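Kamlesh Rastogi was already in the stand when I arrived at Botthorpe's ground, an hour and a half before the under-15s were due to train. He coaches the women's first team, runs the Sunday youth sessions and cuts the grass when it needs it. He has been at the club for 11 seasons and has never been paid for the grass.

His side sits second in the league with four games left. Last month they lost at home to Mivavville, 2–1, their first defeat since September.

"We were poor for 30 minutes and that was enough," Rastogi said. "They pressed our center backs and we kept playing short. I should have changed it sooner. I waited for halftime and we were two down."

He moved a midfielder back beside the defenders for the second half. Botthorpe scored from a corner but couldn't find another. The gate was 957, the biggest of the season, and he admits the crowd made his players rush.

"Usually we get over 200. You can hear individual people. That day you couldn't hear anything, so nobody could pass on a message from the bench. We've worked on hand signals since."

The other question is goals. Botthorpe have scored 74 in all competitions, but most came before the winter break, when Nishad was fit. The striker hurt her ankle in training and is running again, though not yet turning at speed.

"She wants to play in March. I want her to play in March too, but she does the full week of training first. Same rule for everyone."

Without her he has used a winger up front. He says the goals have dropped because the crosses have dropped.

"You take your best crosser and ask her to be on the end of crosses. I knew it was a problem when I did it — I didn't have a better idea."
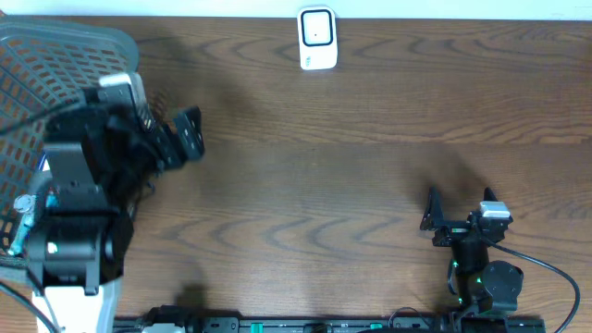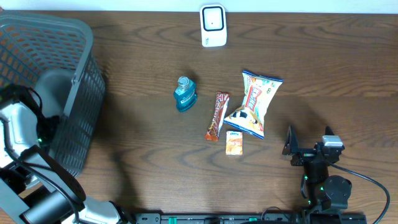
Rastogi played as a left back until his knee gave out, then took the reserves for a year before he was offered the first team. He still thinks like a defender, he said, and his assistant has to remind him that a draw is only one point.

The club's deal with its shirt sponsor, Sokix, ends this summer. He isn't part of those talks and doesn't want to be.

"I ask for a bus for the long away games. That's my whole list. Last year we drove in five cars and one got there after the warmup."

Mivavville are top by two points and the teams meet again on the last day. Rastogi hasn't started preparing for it. There is a cup tie first, away, on a narrow field he doesn't like, and he plans to go over throw-ins at the next session.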